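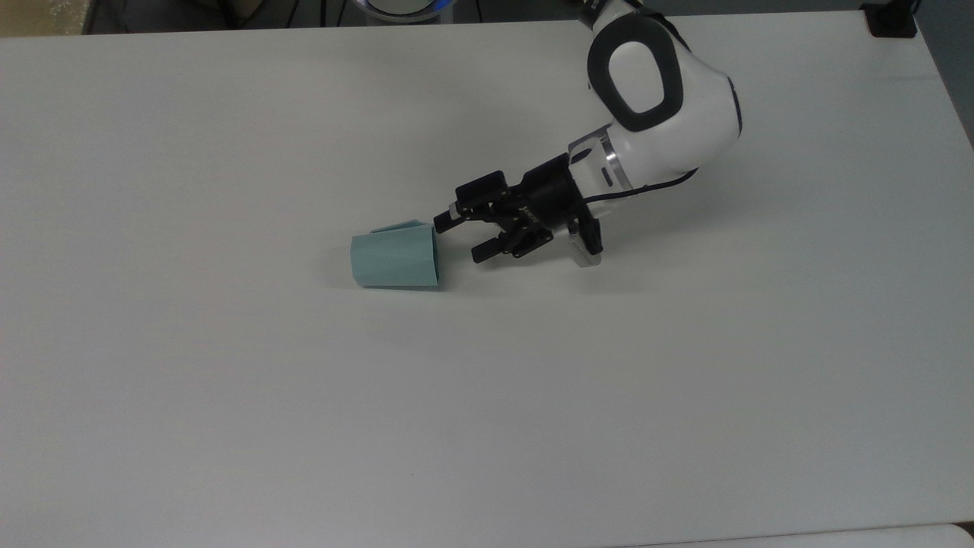
The two-finger gripper, open, next to a paper cup, Mengate lab.

Search jobs Enter keyword or location Go

Robot Software Engineer, Manipulation
Flunora, Mengate office
Full time, on site

Flunora writes control and planning software for robot arms that handle light household and food service items. Our customers run kitchens and sorting lines, and most of what they want picked up is thin, cheap and easy to crush. We are hiring one engineer to work on the part of the stack between the grasp planner and the arm.

The work

You will own the grasp execution module. It takes a ranked list of grasp poses from perception, checks each one for collisions, plans the approach and closes the fingers. It is mostly C++ with a Python layer for tests and scripting. The control loop runs at 100 Hz and the planner has to return a path inside its time budget or hand over to a fallback.

Paper cups are the current problem. A cup lying on its side can be approached at the rim or across the body, and the planner does not yet choose well between the two. We have 3000 recorded grasp attempts on cups, bowls and cartons, with joint states and camera data, and the replay tool that reads them is slow and needs a rewrite. That would be your first project.

After that you would move on to:

- replanning when the object shifts during the approach
- finger width and closing speed limits for each object class
- calibration checks between the camera and the arm
- the nightly simulation run and its reports

You will share an on-call rota for the lab machines, one week in every 10. Calls outside working hours are rare.

What we ask for

Good working C++ and enough Python to keep a test suite in order. At least 2 years of work on motion planning, control or robot perception, in a company or at a university. You should be comfortable reading logs and finding a timing fault in them. Experience with depth cameras is useful. A degree is not required if you can show us code.

The team

The manipulation group is small and reports to Aksel Hafþórsson. Planning and perception sit in the same room as the arms. The simulation group is at our Gasesstead site, and you would travel there once a month. Code review is done in writing, and changes to the controller need two reviewers.

How to apply

Send a resume and a link to code you wrote yourself, or a short account of a robotics bug you tracked down. No cover letter needed. Applications close at the end of September. Interviews are held on Mondays in Mengate and include a paid half day working on a replay log with the team.

Contact: Flunora Hiring, Alarcón Building, Mengate | © Flunora. All rights reserved. | Back to top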